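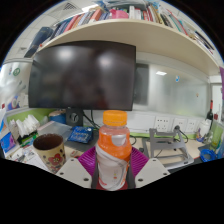

By the time Zsolt Bognár got the shelf over his desk the way he liked it, the whole second floor of Amundsen had gone home, and he was having a wonderful evening.

He had loved that shelf from his first day. It ran the full width of the desk, over the dark monitor, and it held everything the department had ever thought worth keeping. Red spines, green spines, a few pink ones, binders from the Prumurley job, binders from before the Prumurley job! And every one of them leaned on its neighbor like passengers asleep on a night bus.

"You're still here," said Florante Villanueva from the doorway. He had his coat on.

"Florante, come look at this. Page 406."

"Of what?"

"The Jatine catalog. Somebody drew a boat in the margin. A really good boat, with ropes and everything."

Florante came and looked. It was a good boat. There was a tiny man at the back of it, waving, and under him in pencil it said *6 more weeks*.

"Until what?" Florante asked.

"I don't know! Isn't that great?"

Florante took off his coat. He pulled down the navy binder at the far end, the one that always looked ready to jump, and opened it on his knees. Invoices, mostly. One for 2,914 paper folders, which made them both laugh, and then a page with another boat. Same ropes, same little man, but now he was sitting down, and the pencil said *5*.

"Oh, no," said Florante happily.

They split the shelf between them. Zsolt started from the right and worked in, reading spines out loud, and Florante made a stack on the floor and then a second stack when the first one slid over. They found *4* in a manual nobody had opened since May. They found *2* before they found *3*, and there was a short argument about whether that counted. It was dark behind the door by then, and Zsolt had an orange drink he kept forgetting to finish.

"One left," said Zsolt. He was standing on his chair.

"Try the pink box."

He tried the pink box. Inside was a postcard of a harbor, with a real boat on it and a lot of ropes, and on the back somebody had written, *Made it. Hello to the shelf.*

Zsolt propped it against the monitor, and Florante went to see if the place on the corner was still selling dumplings.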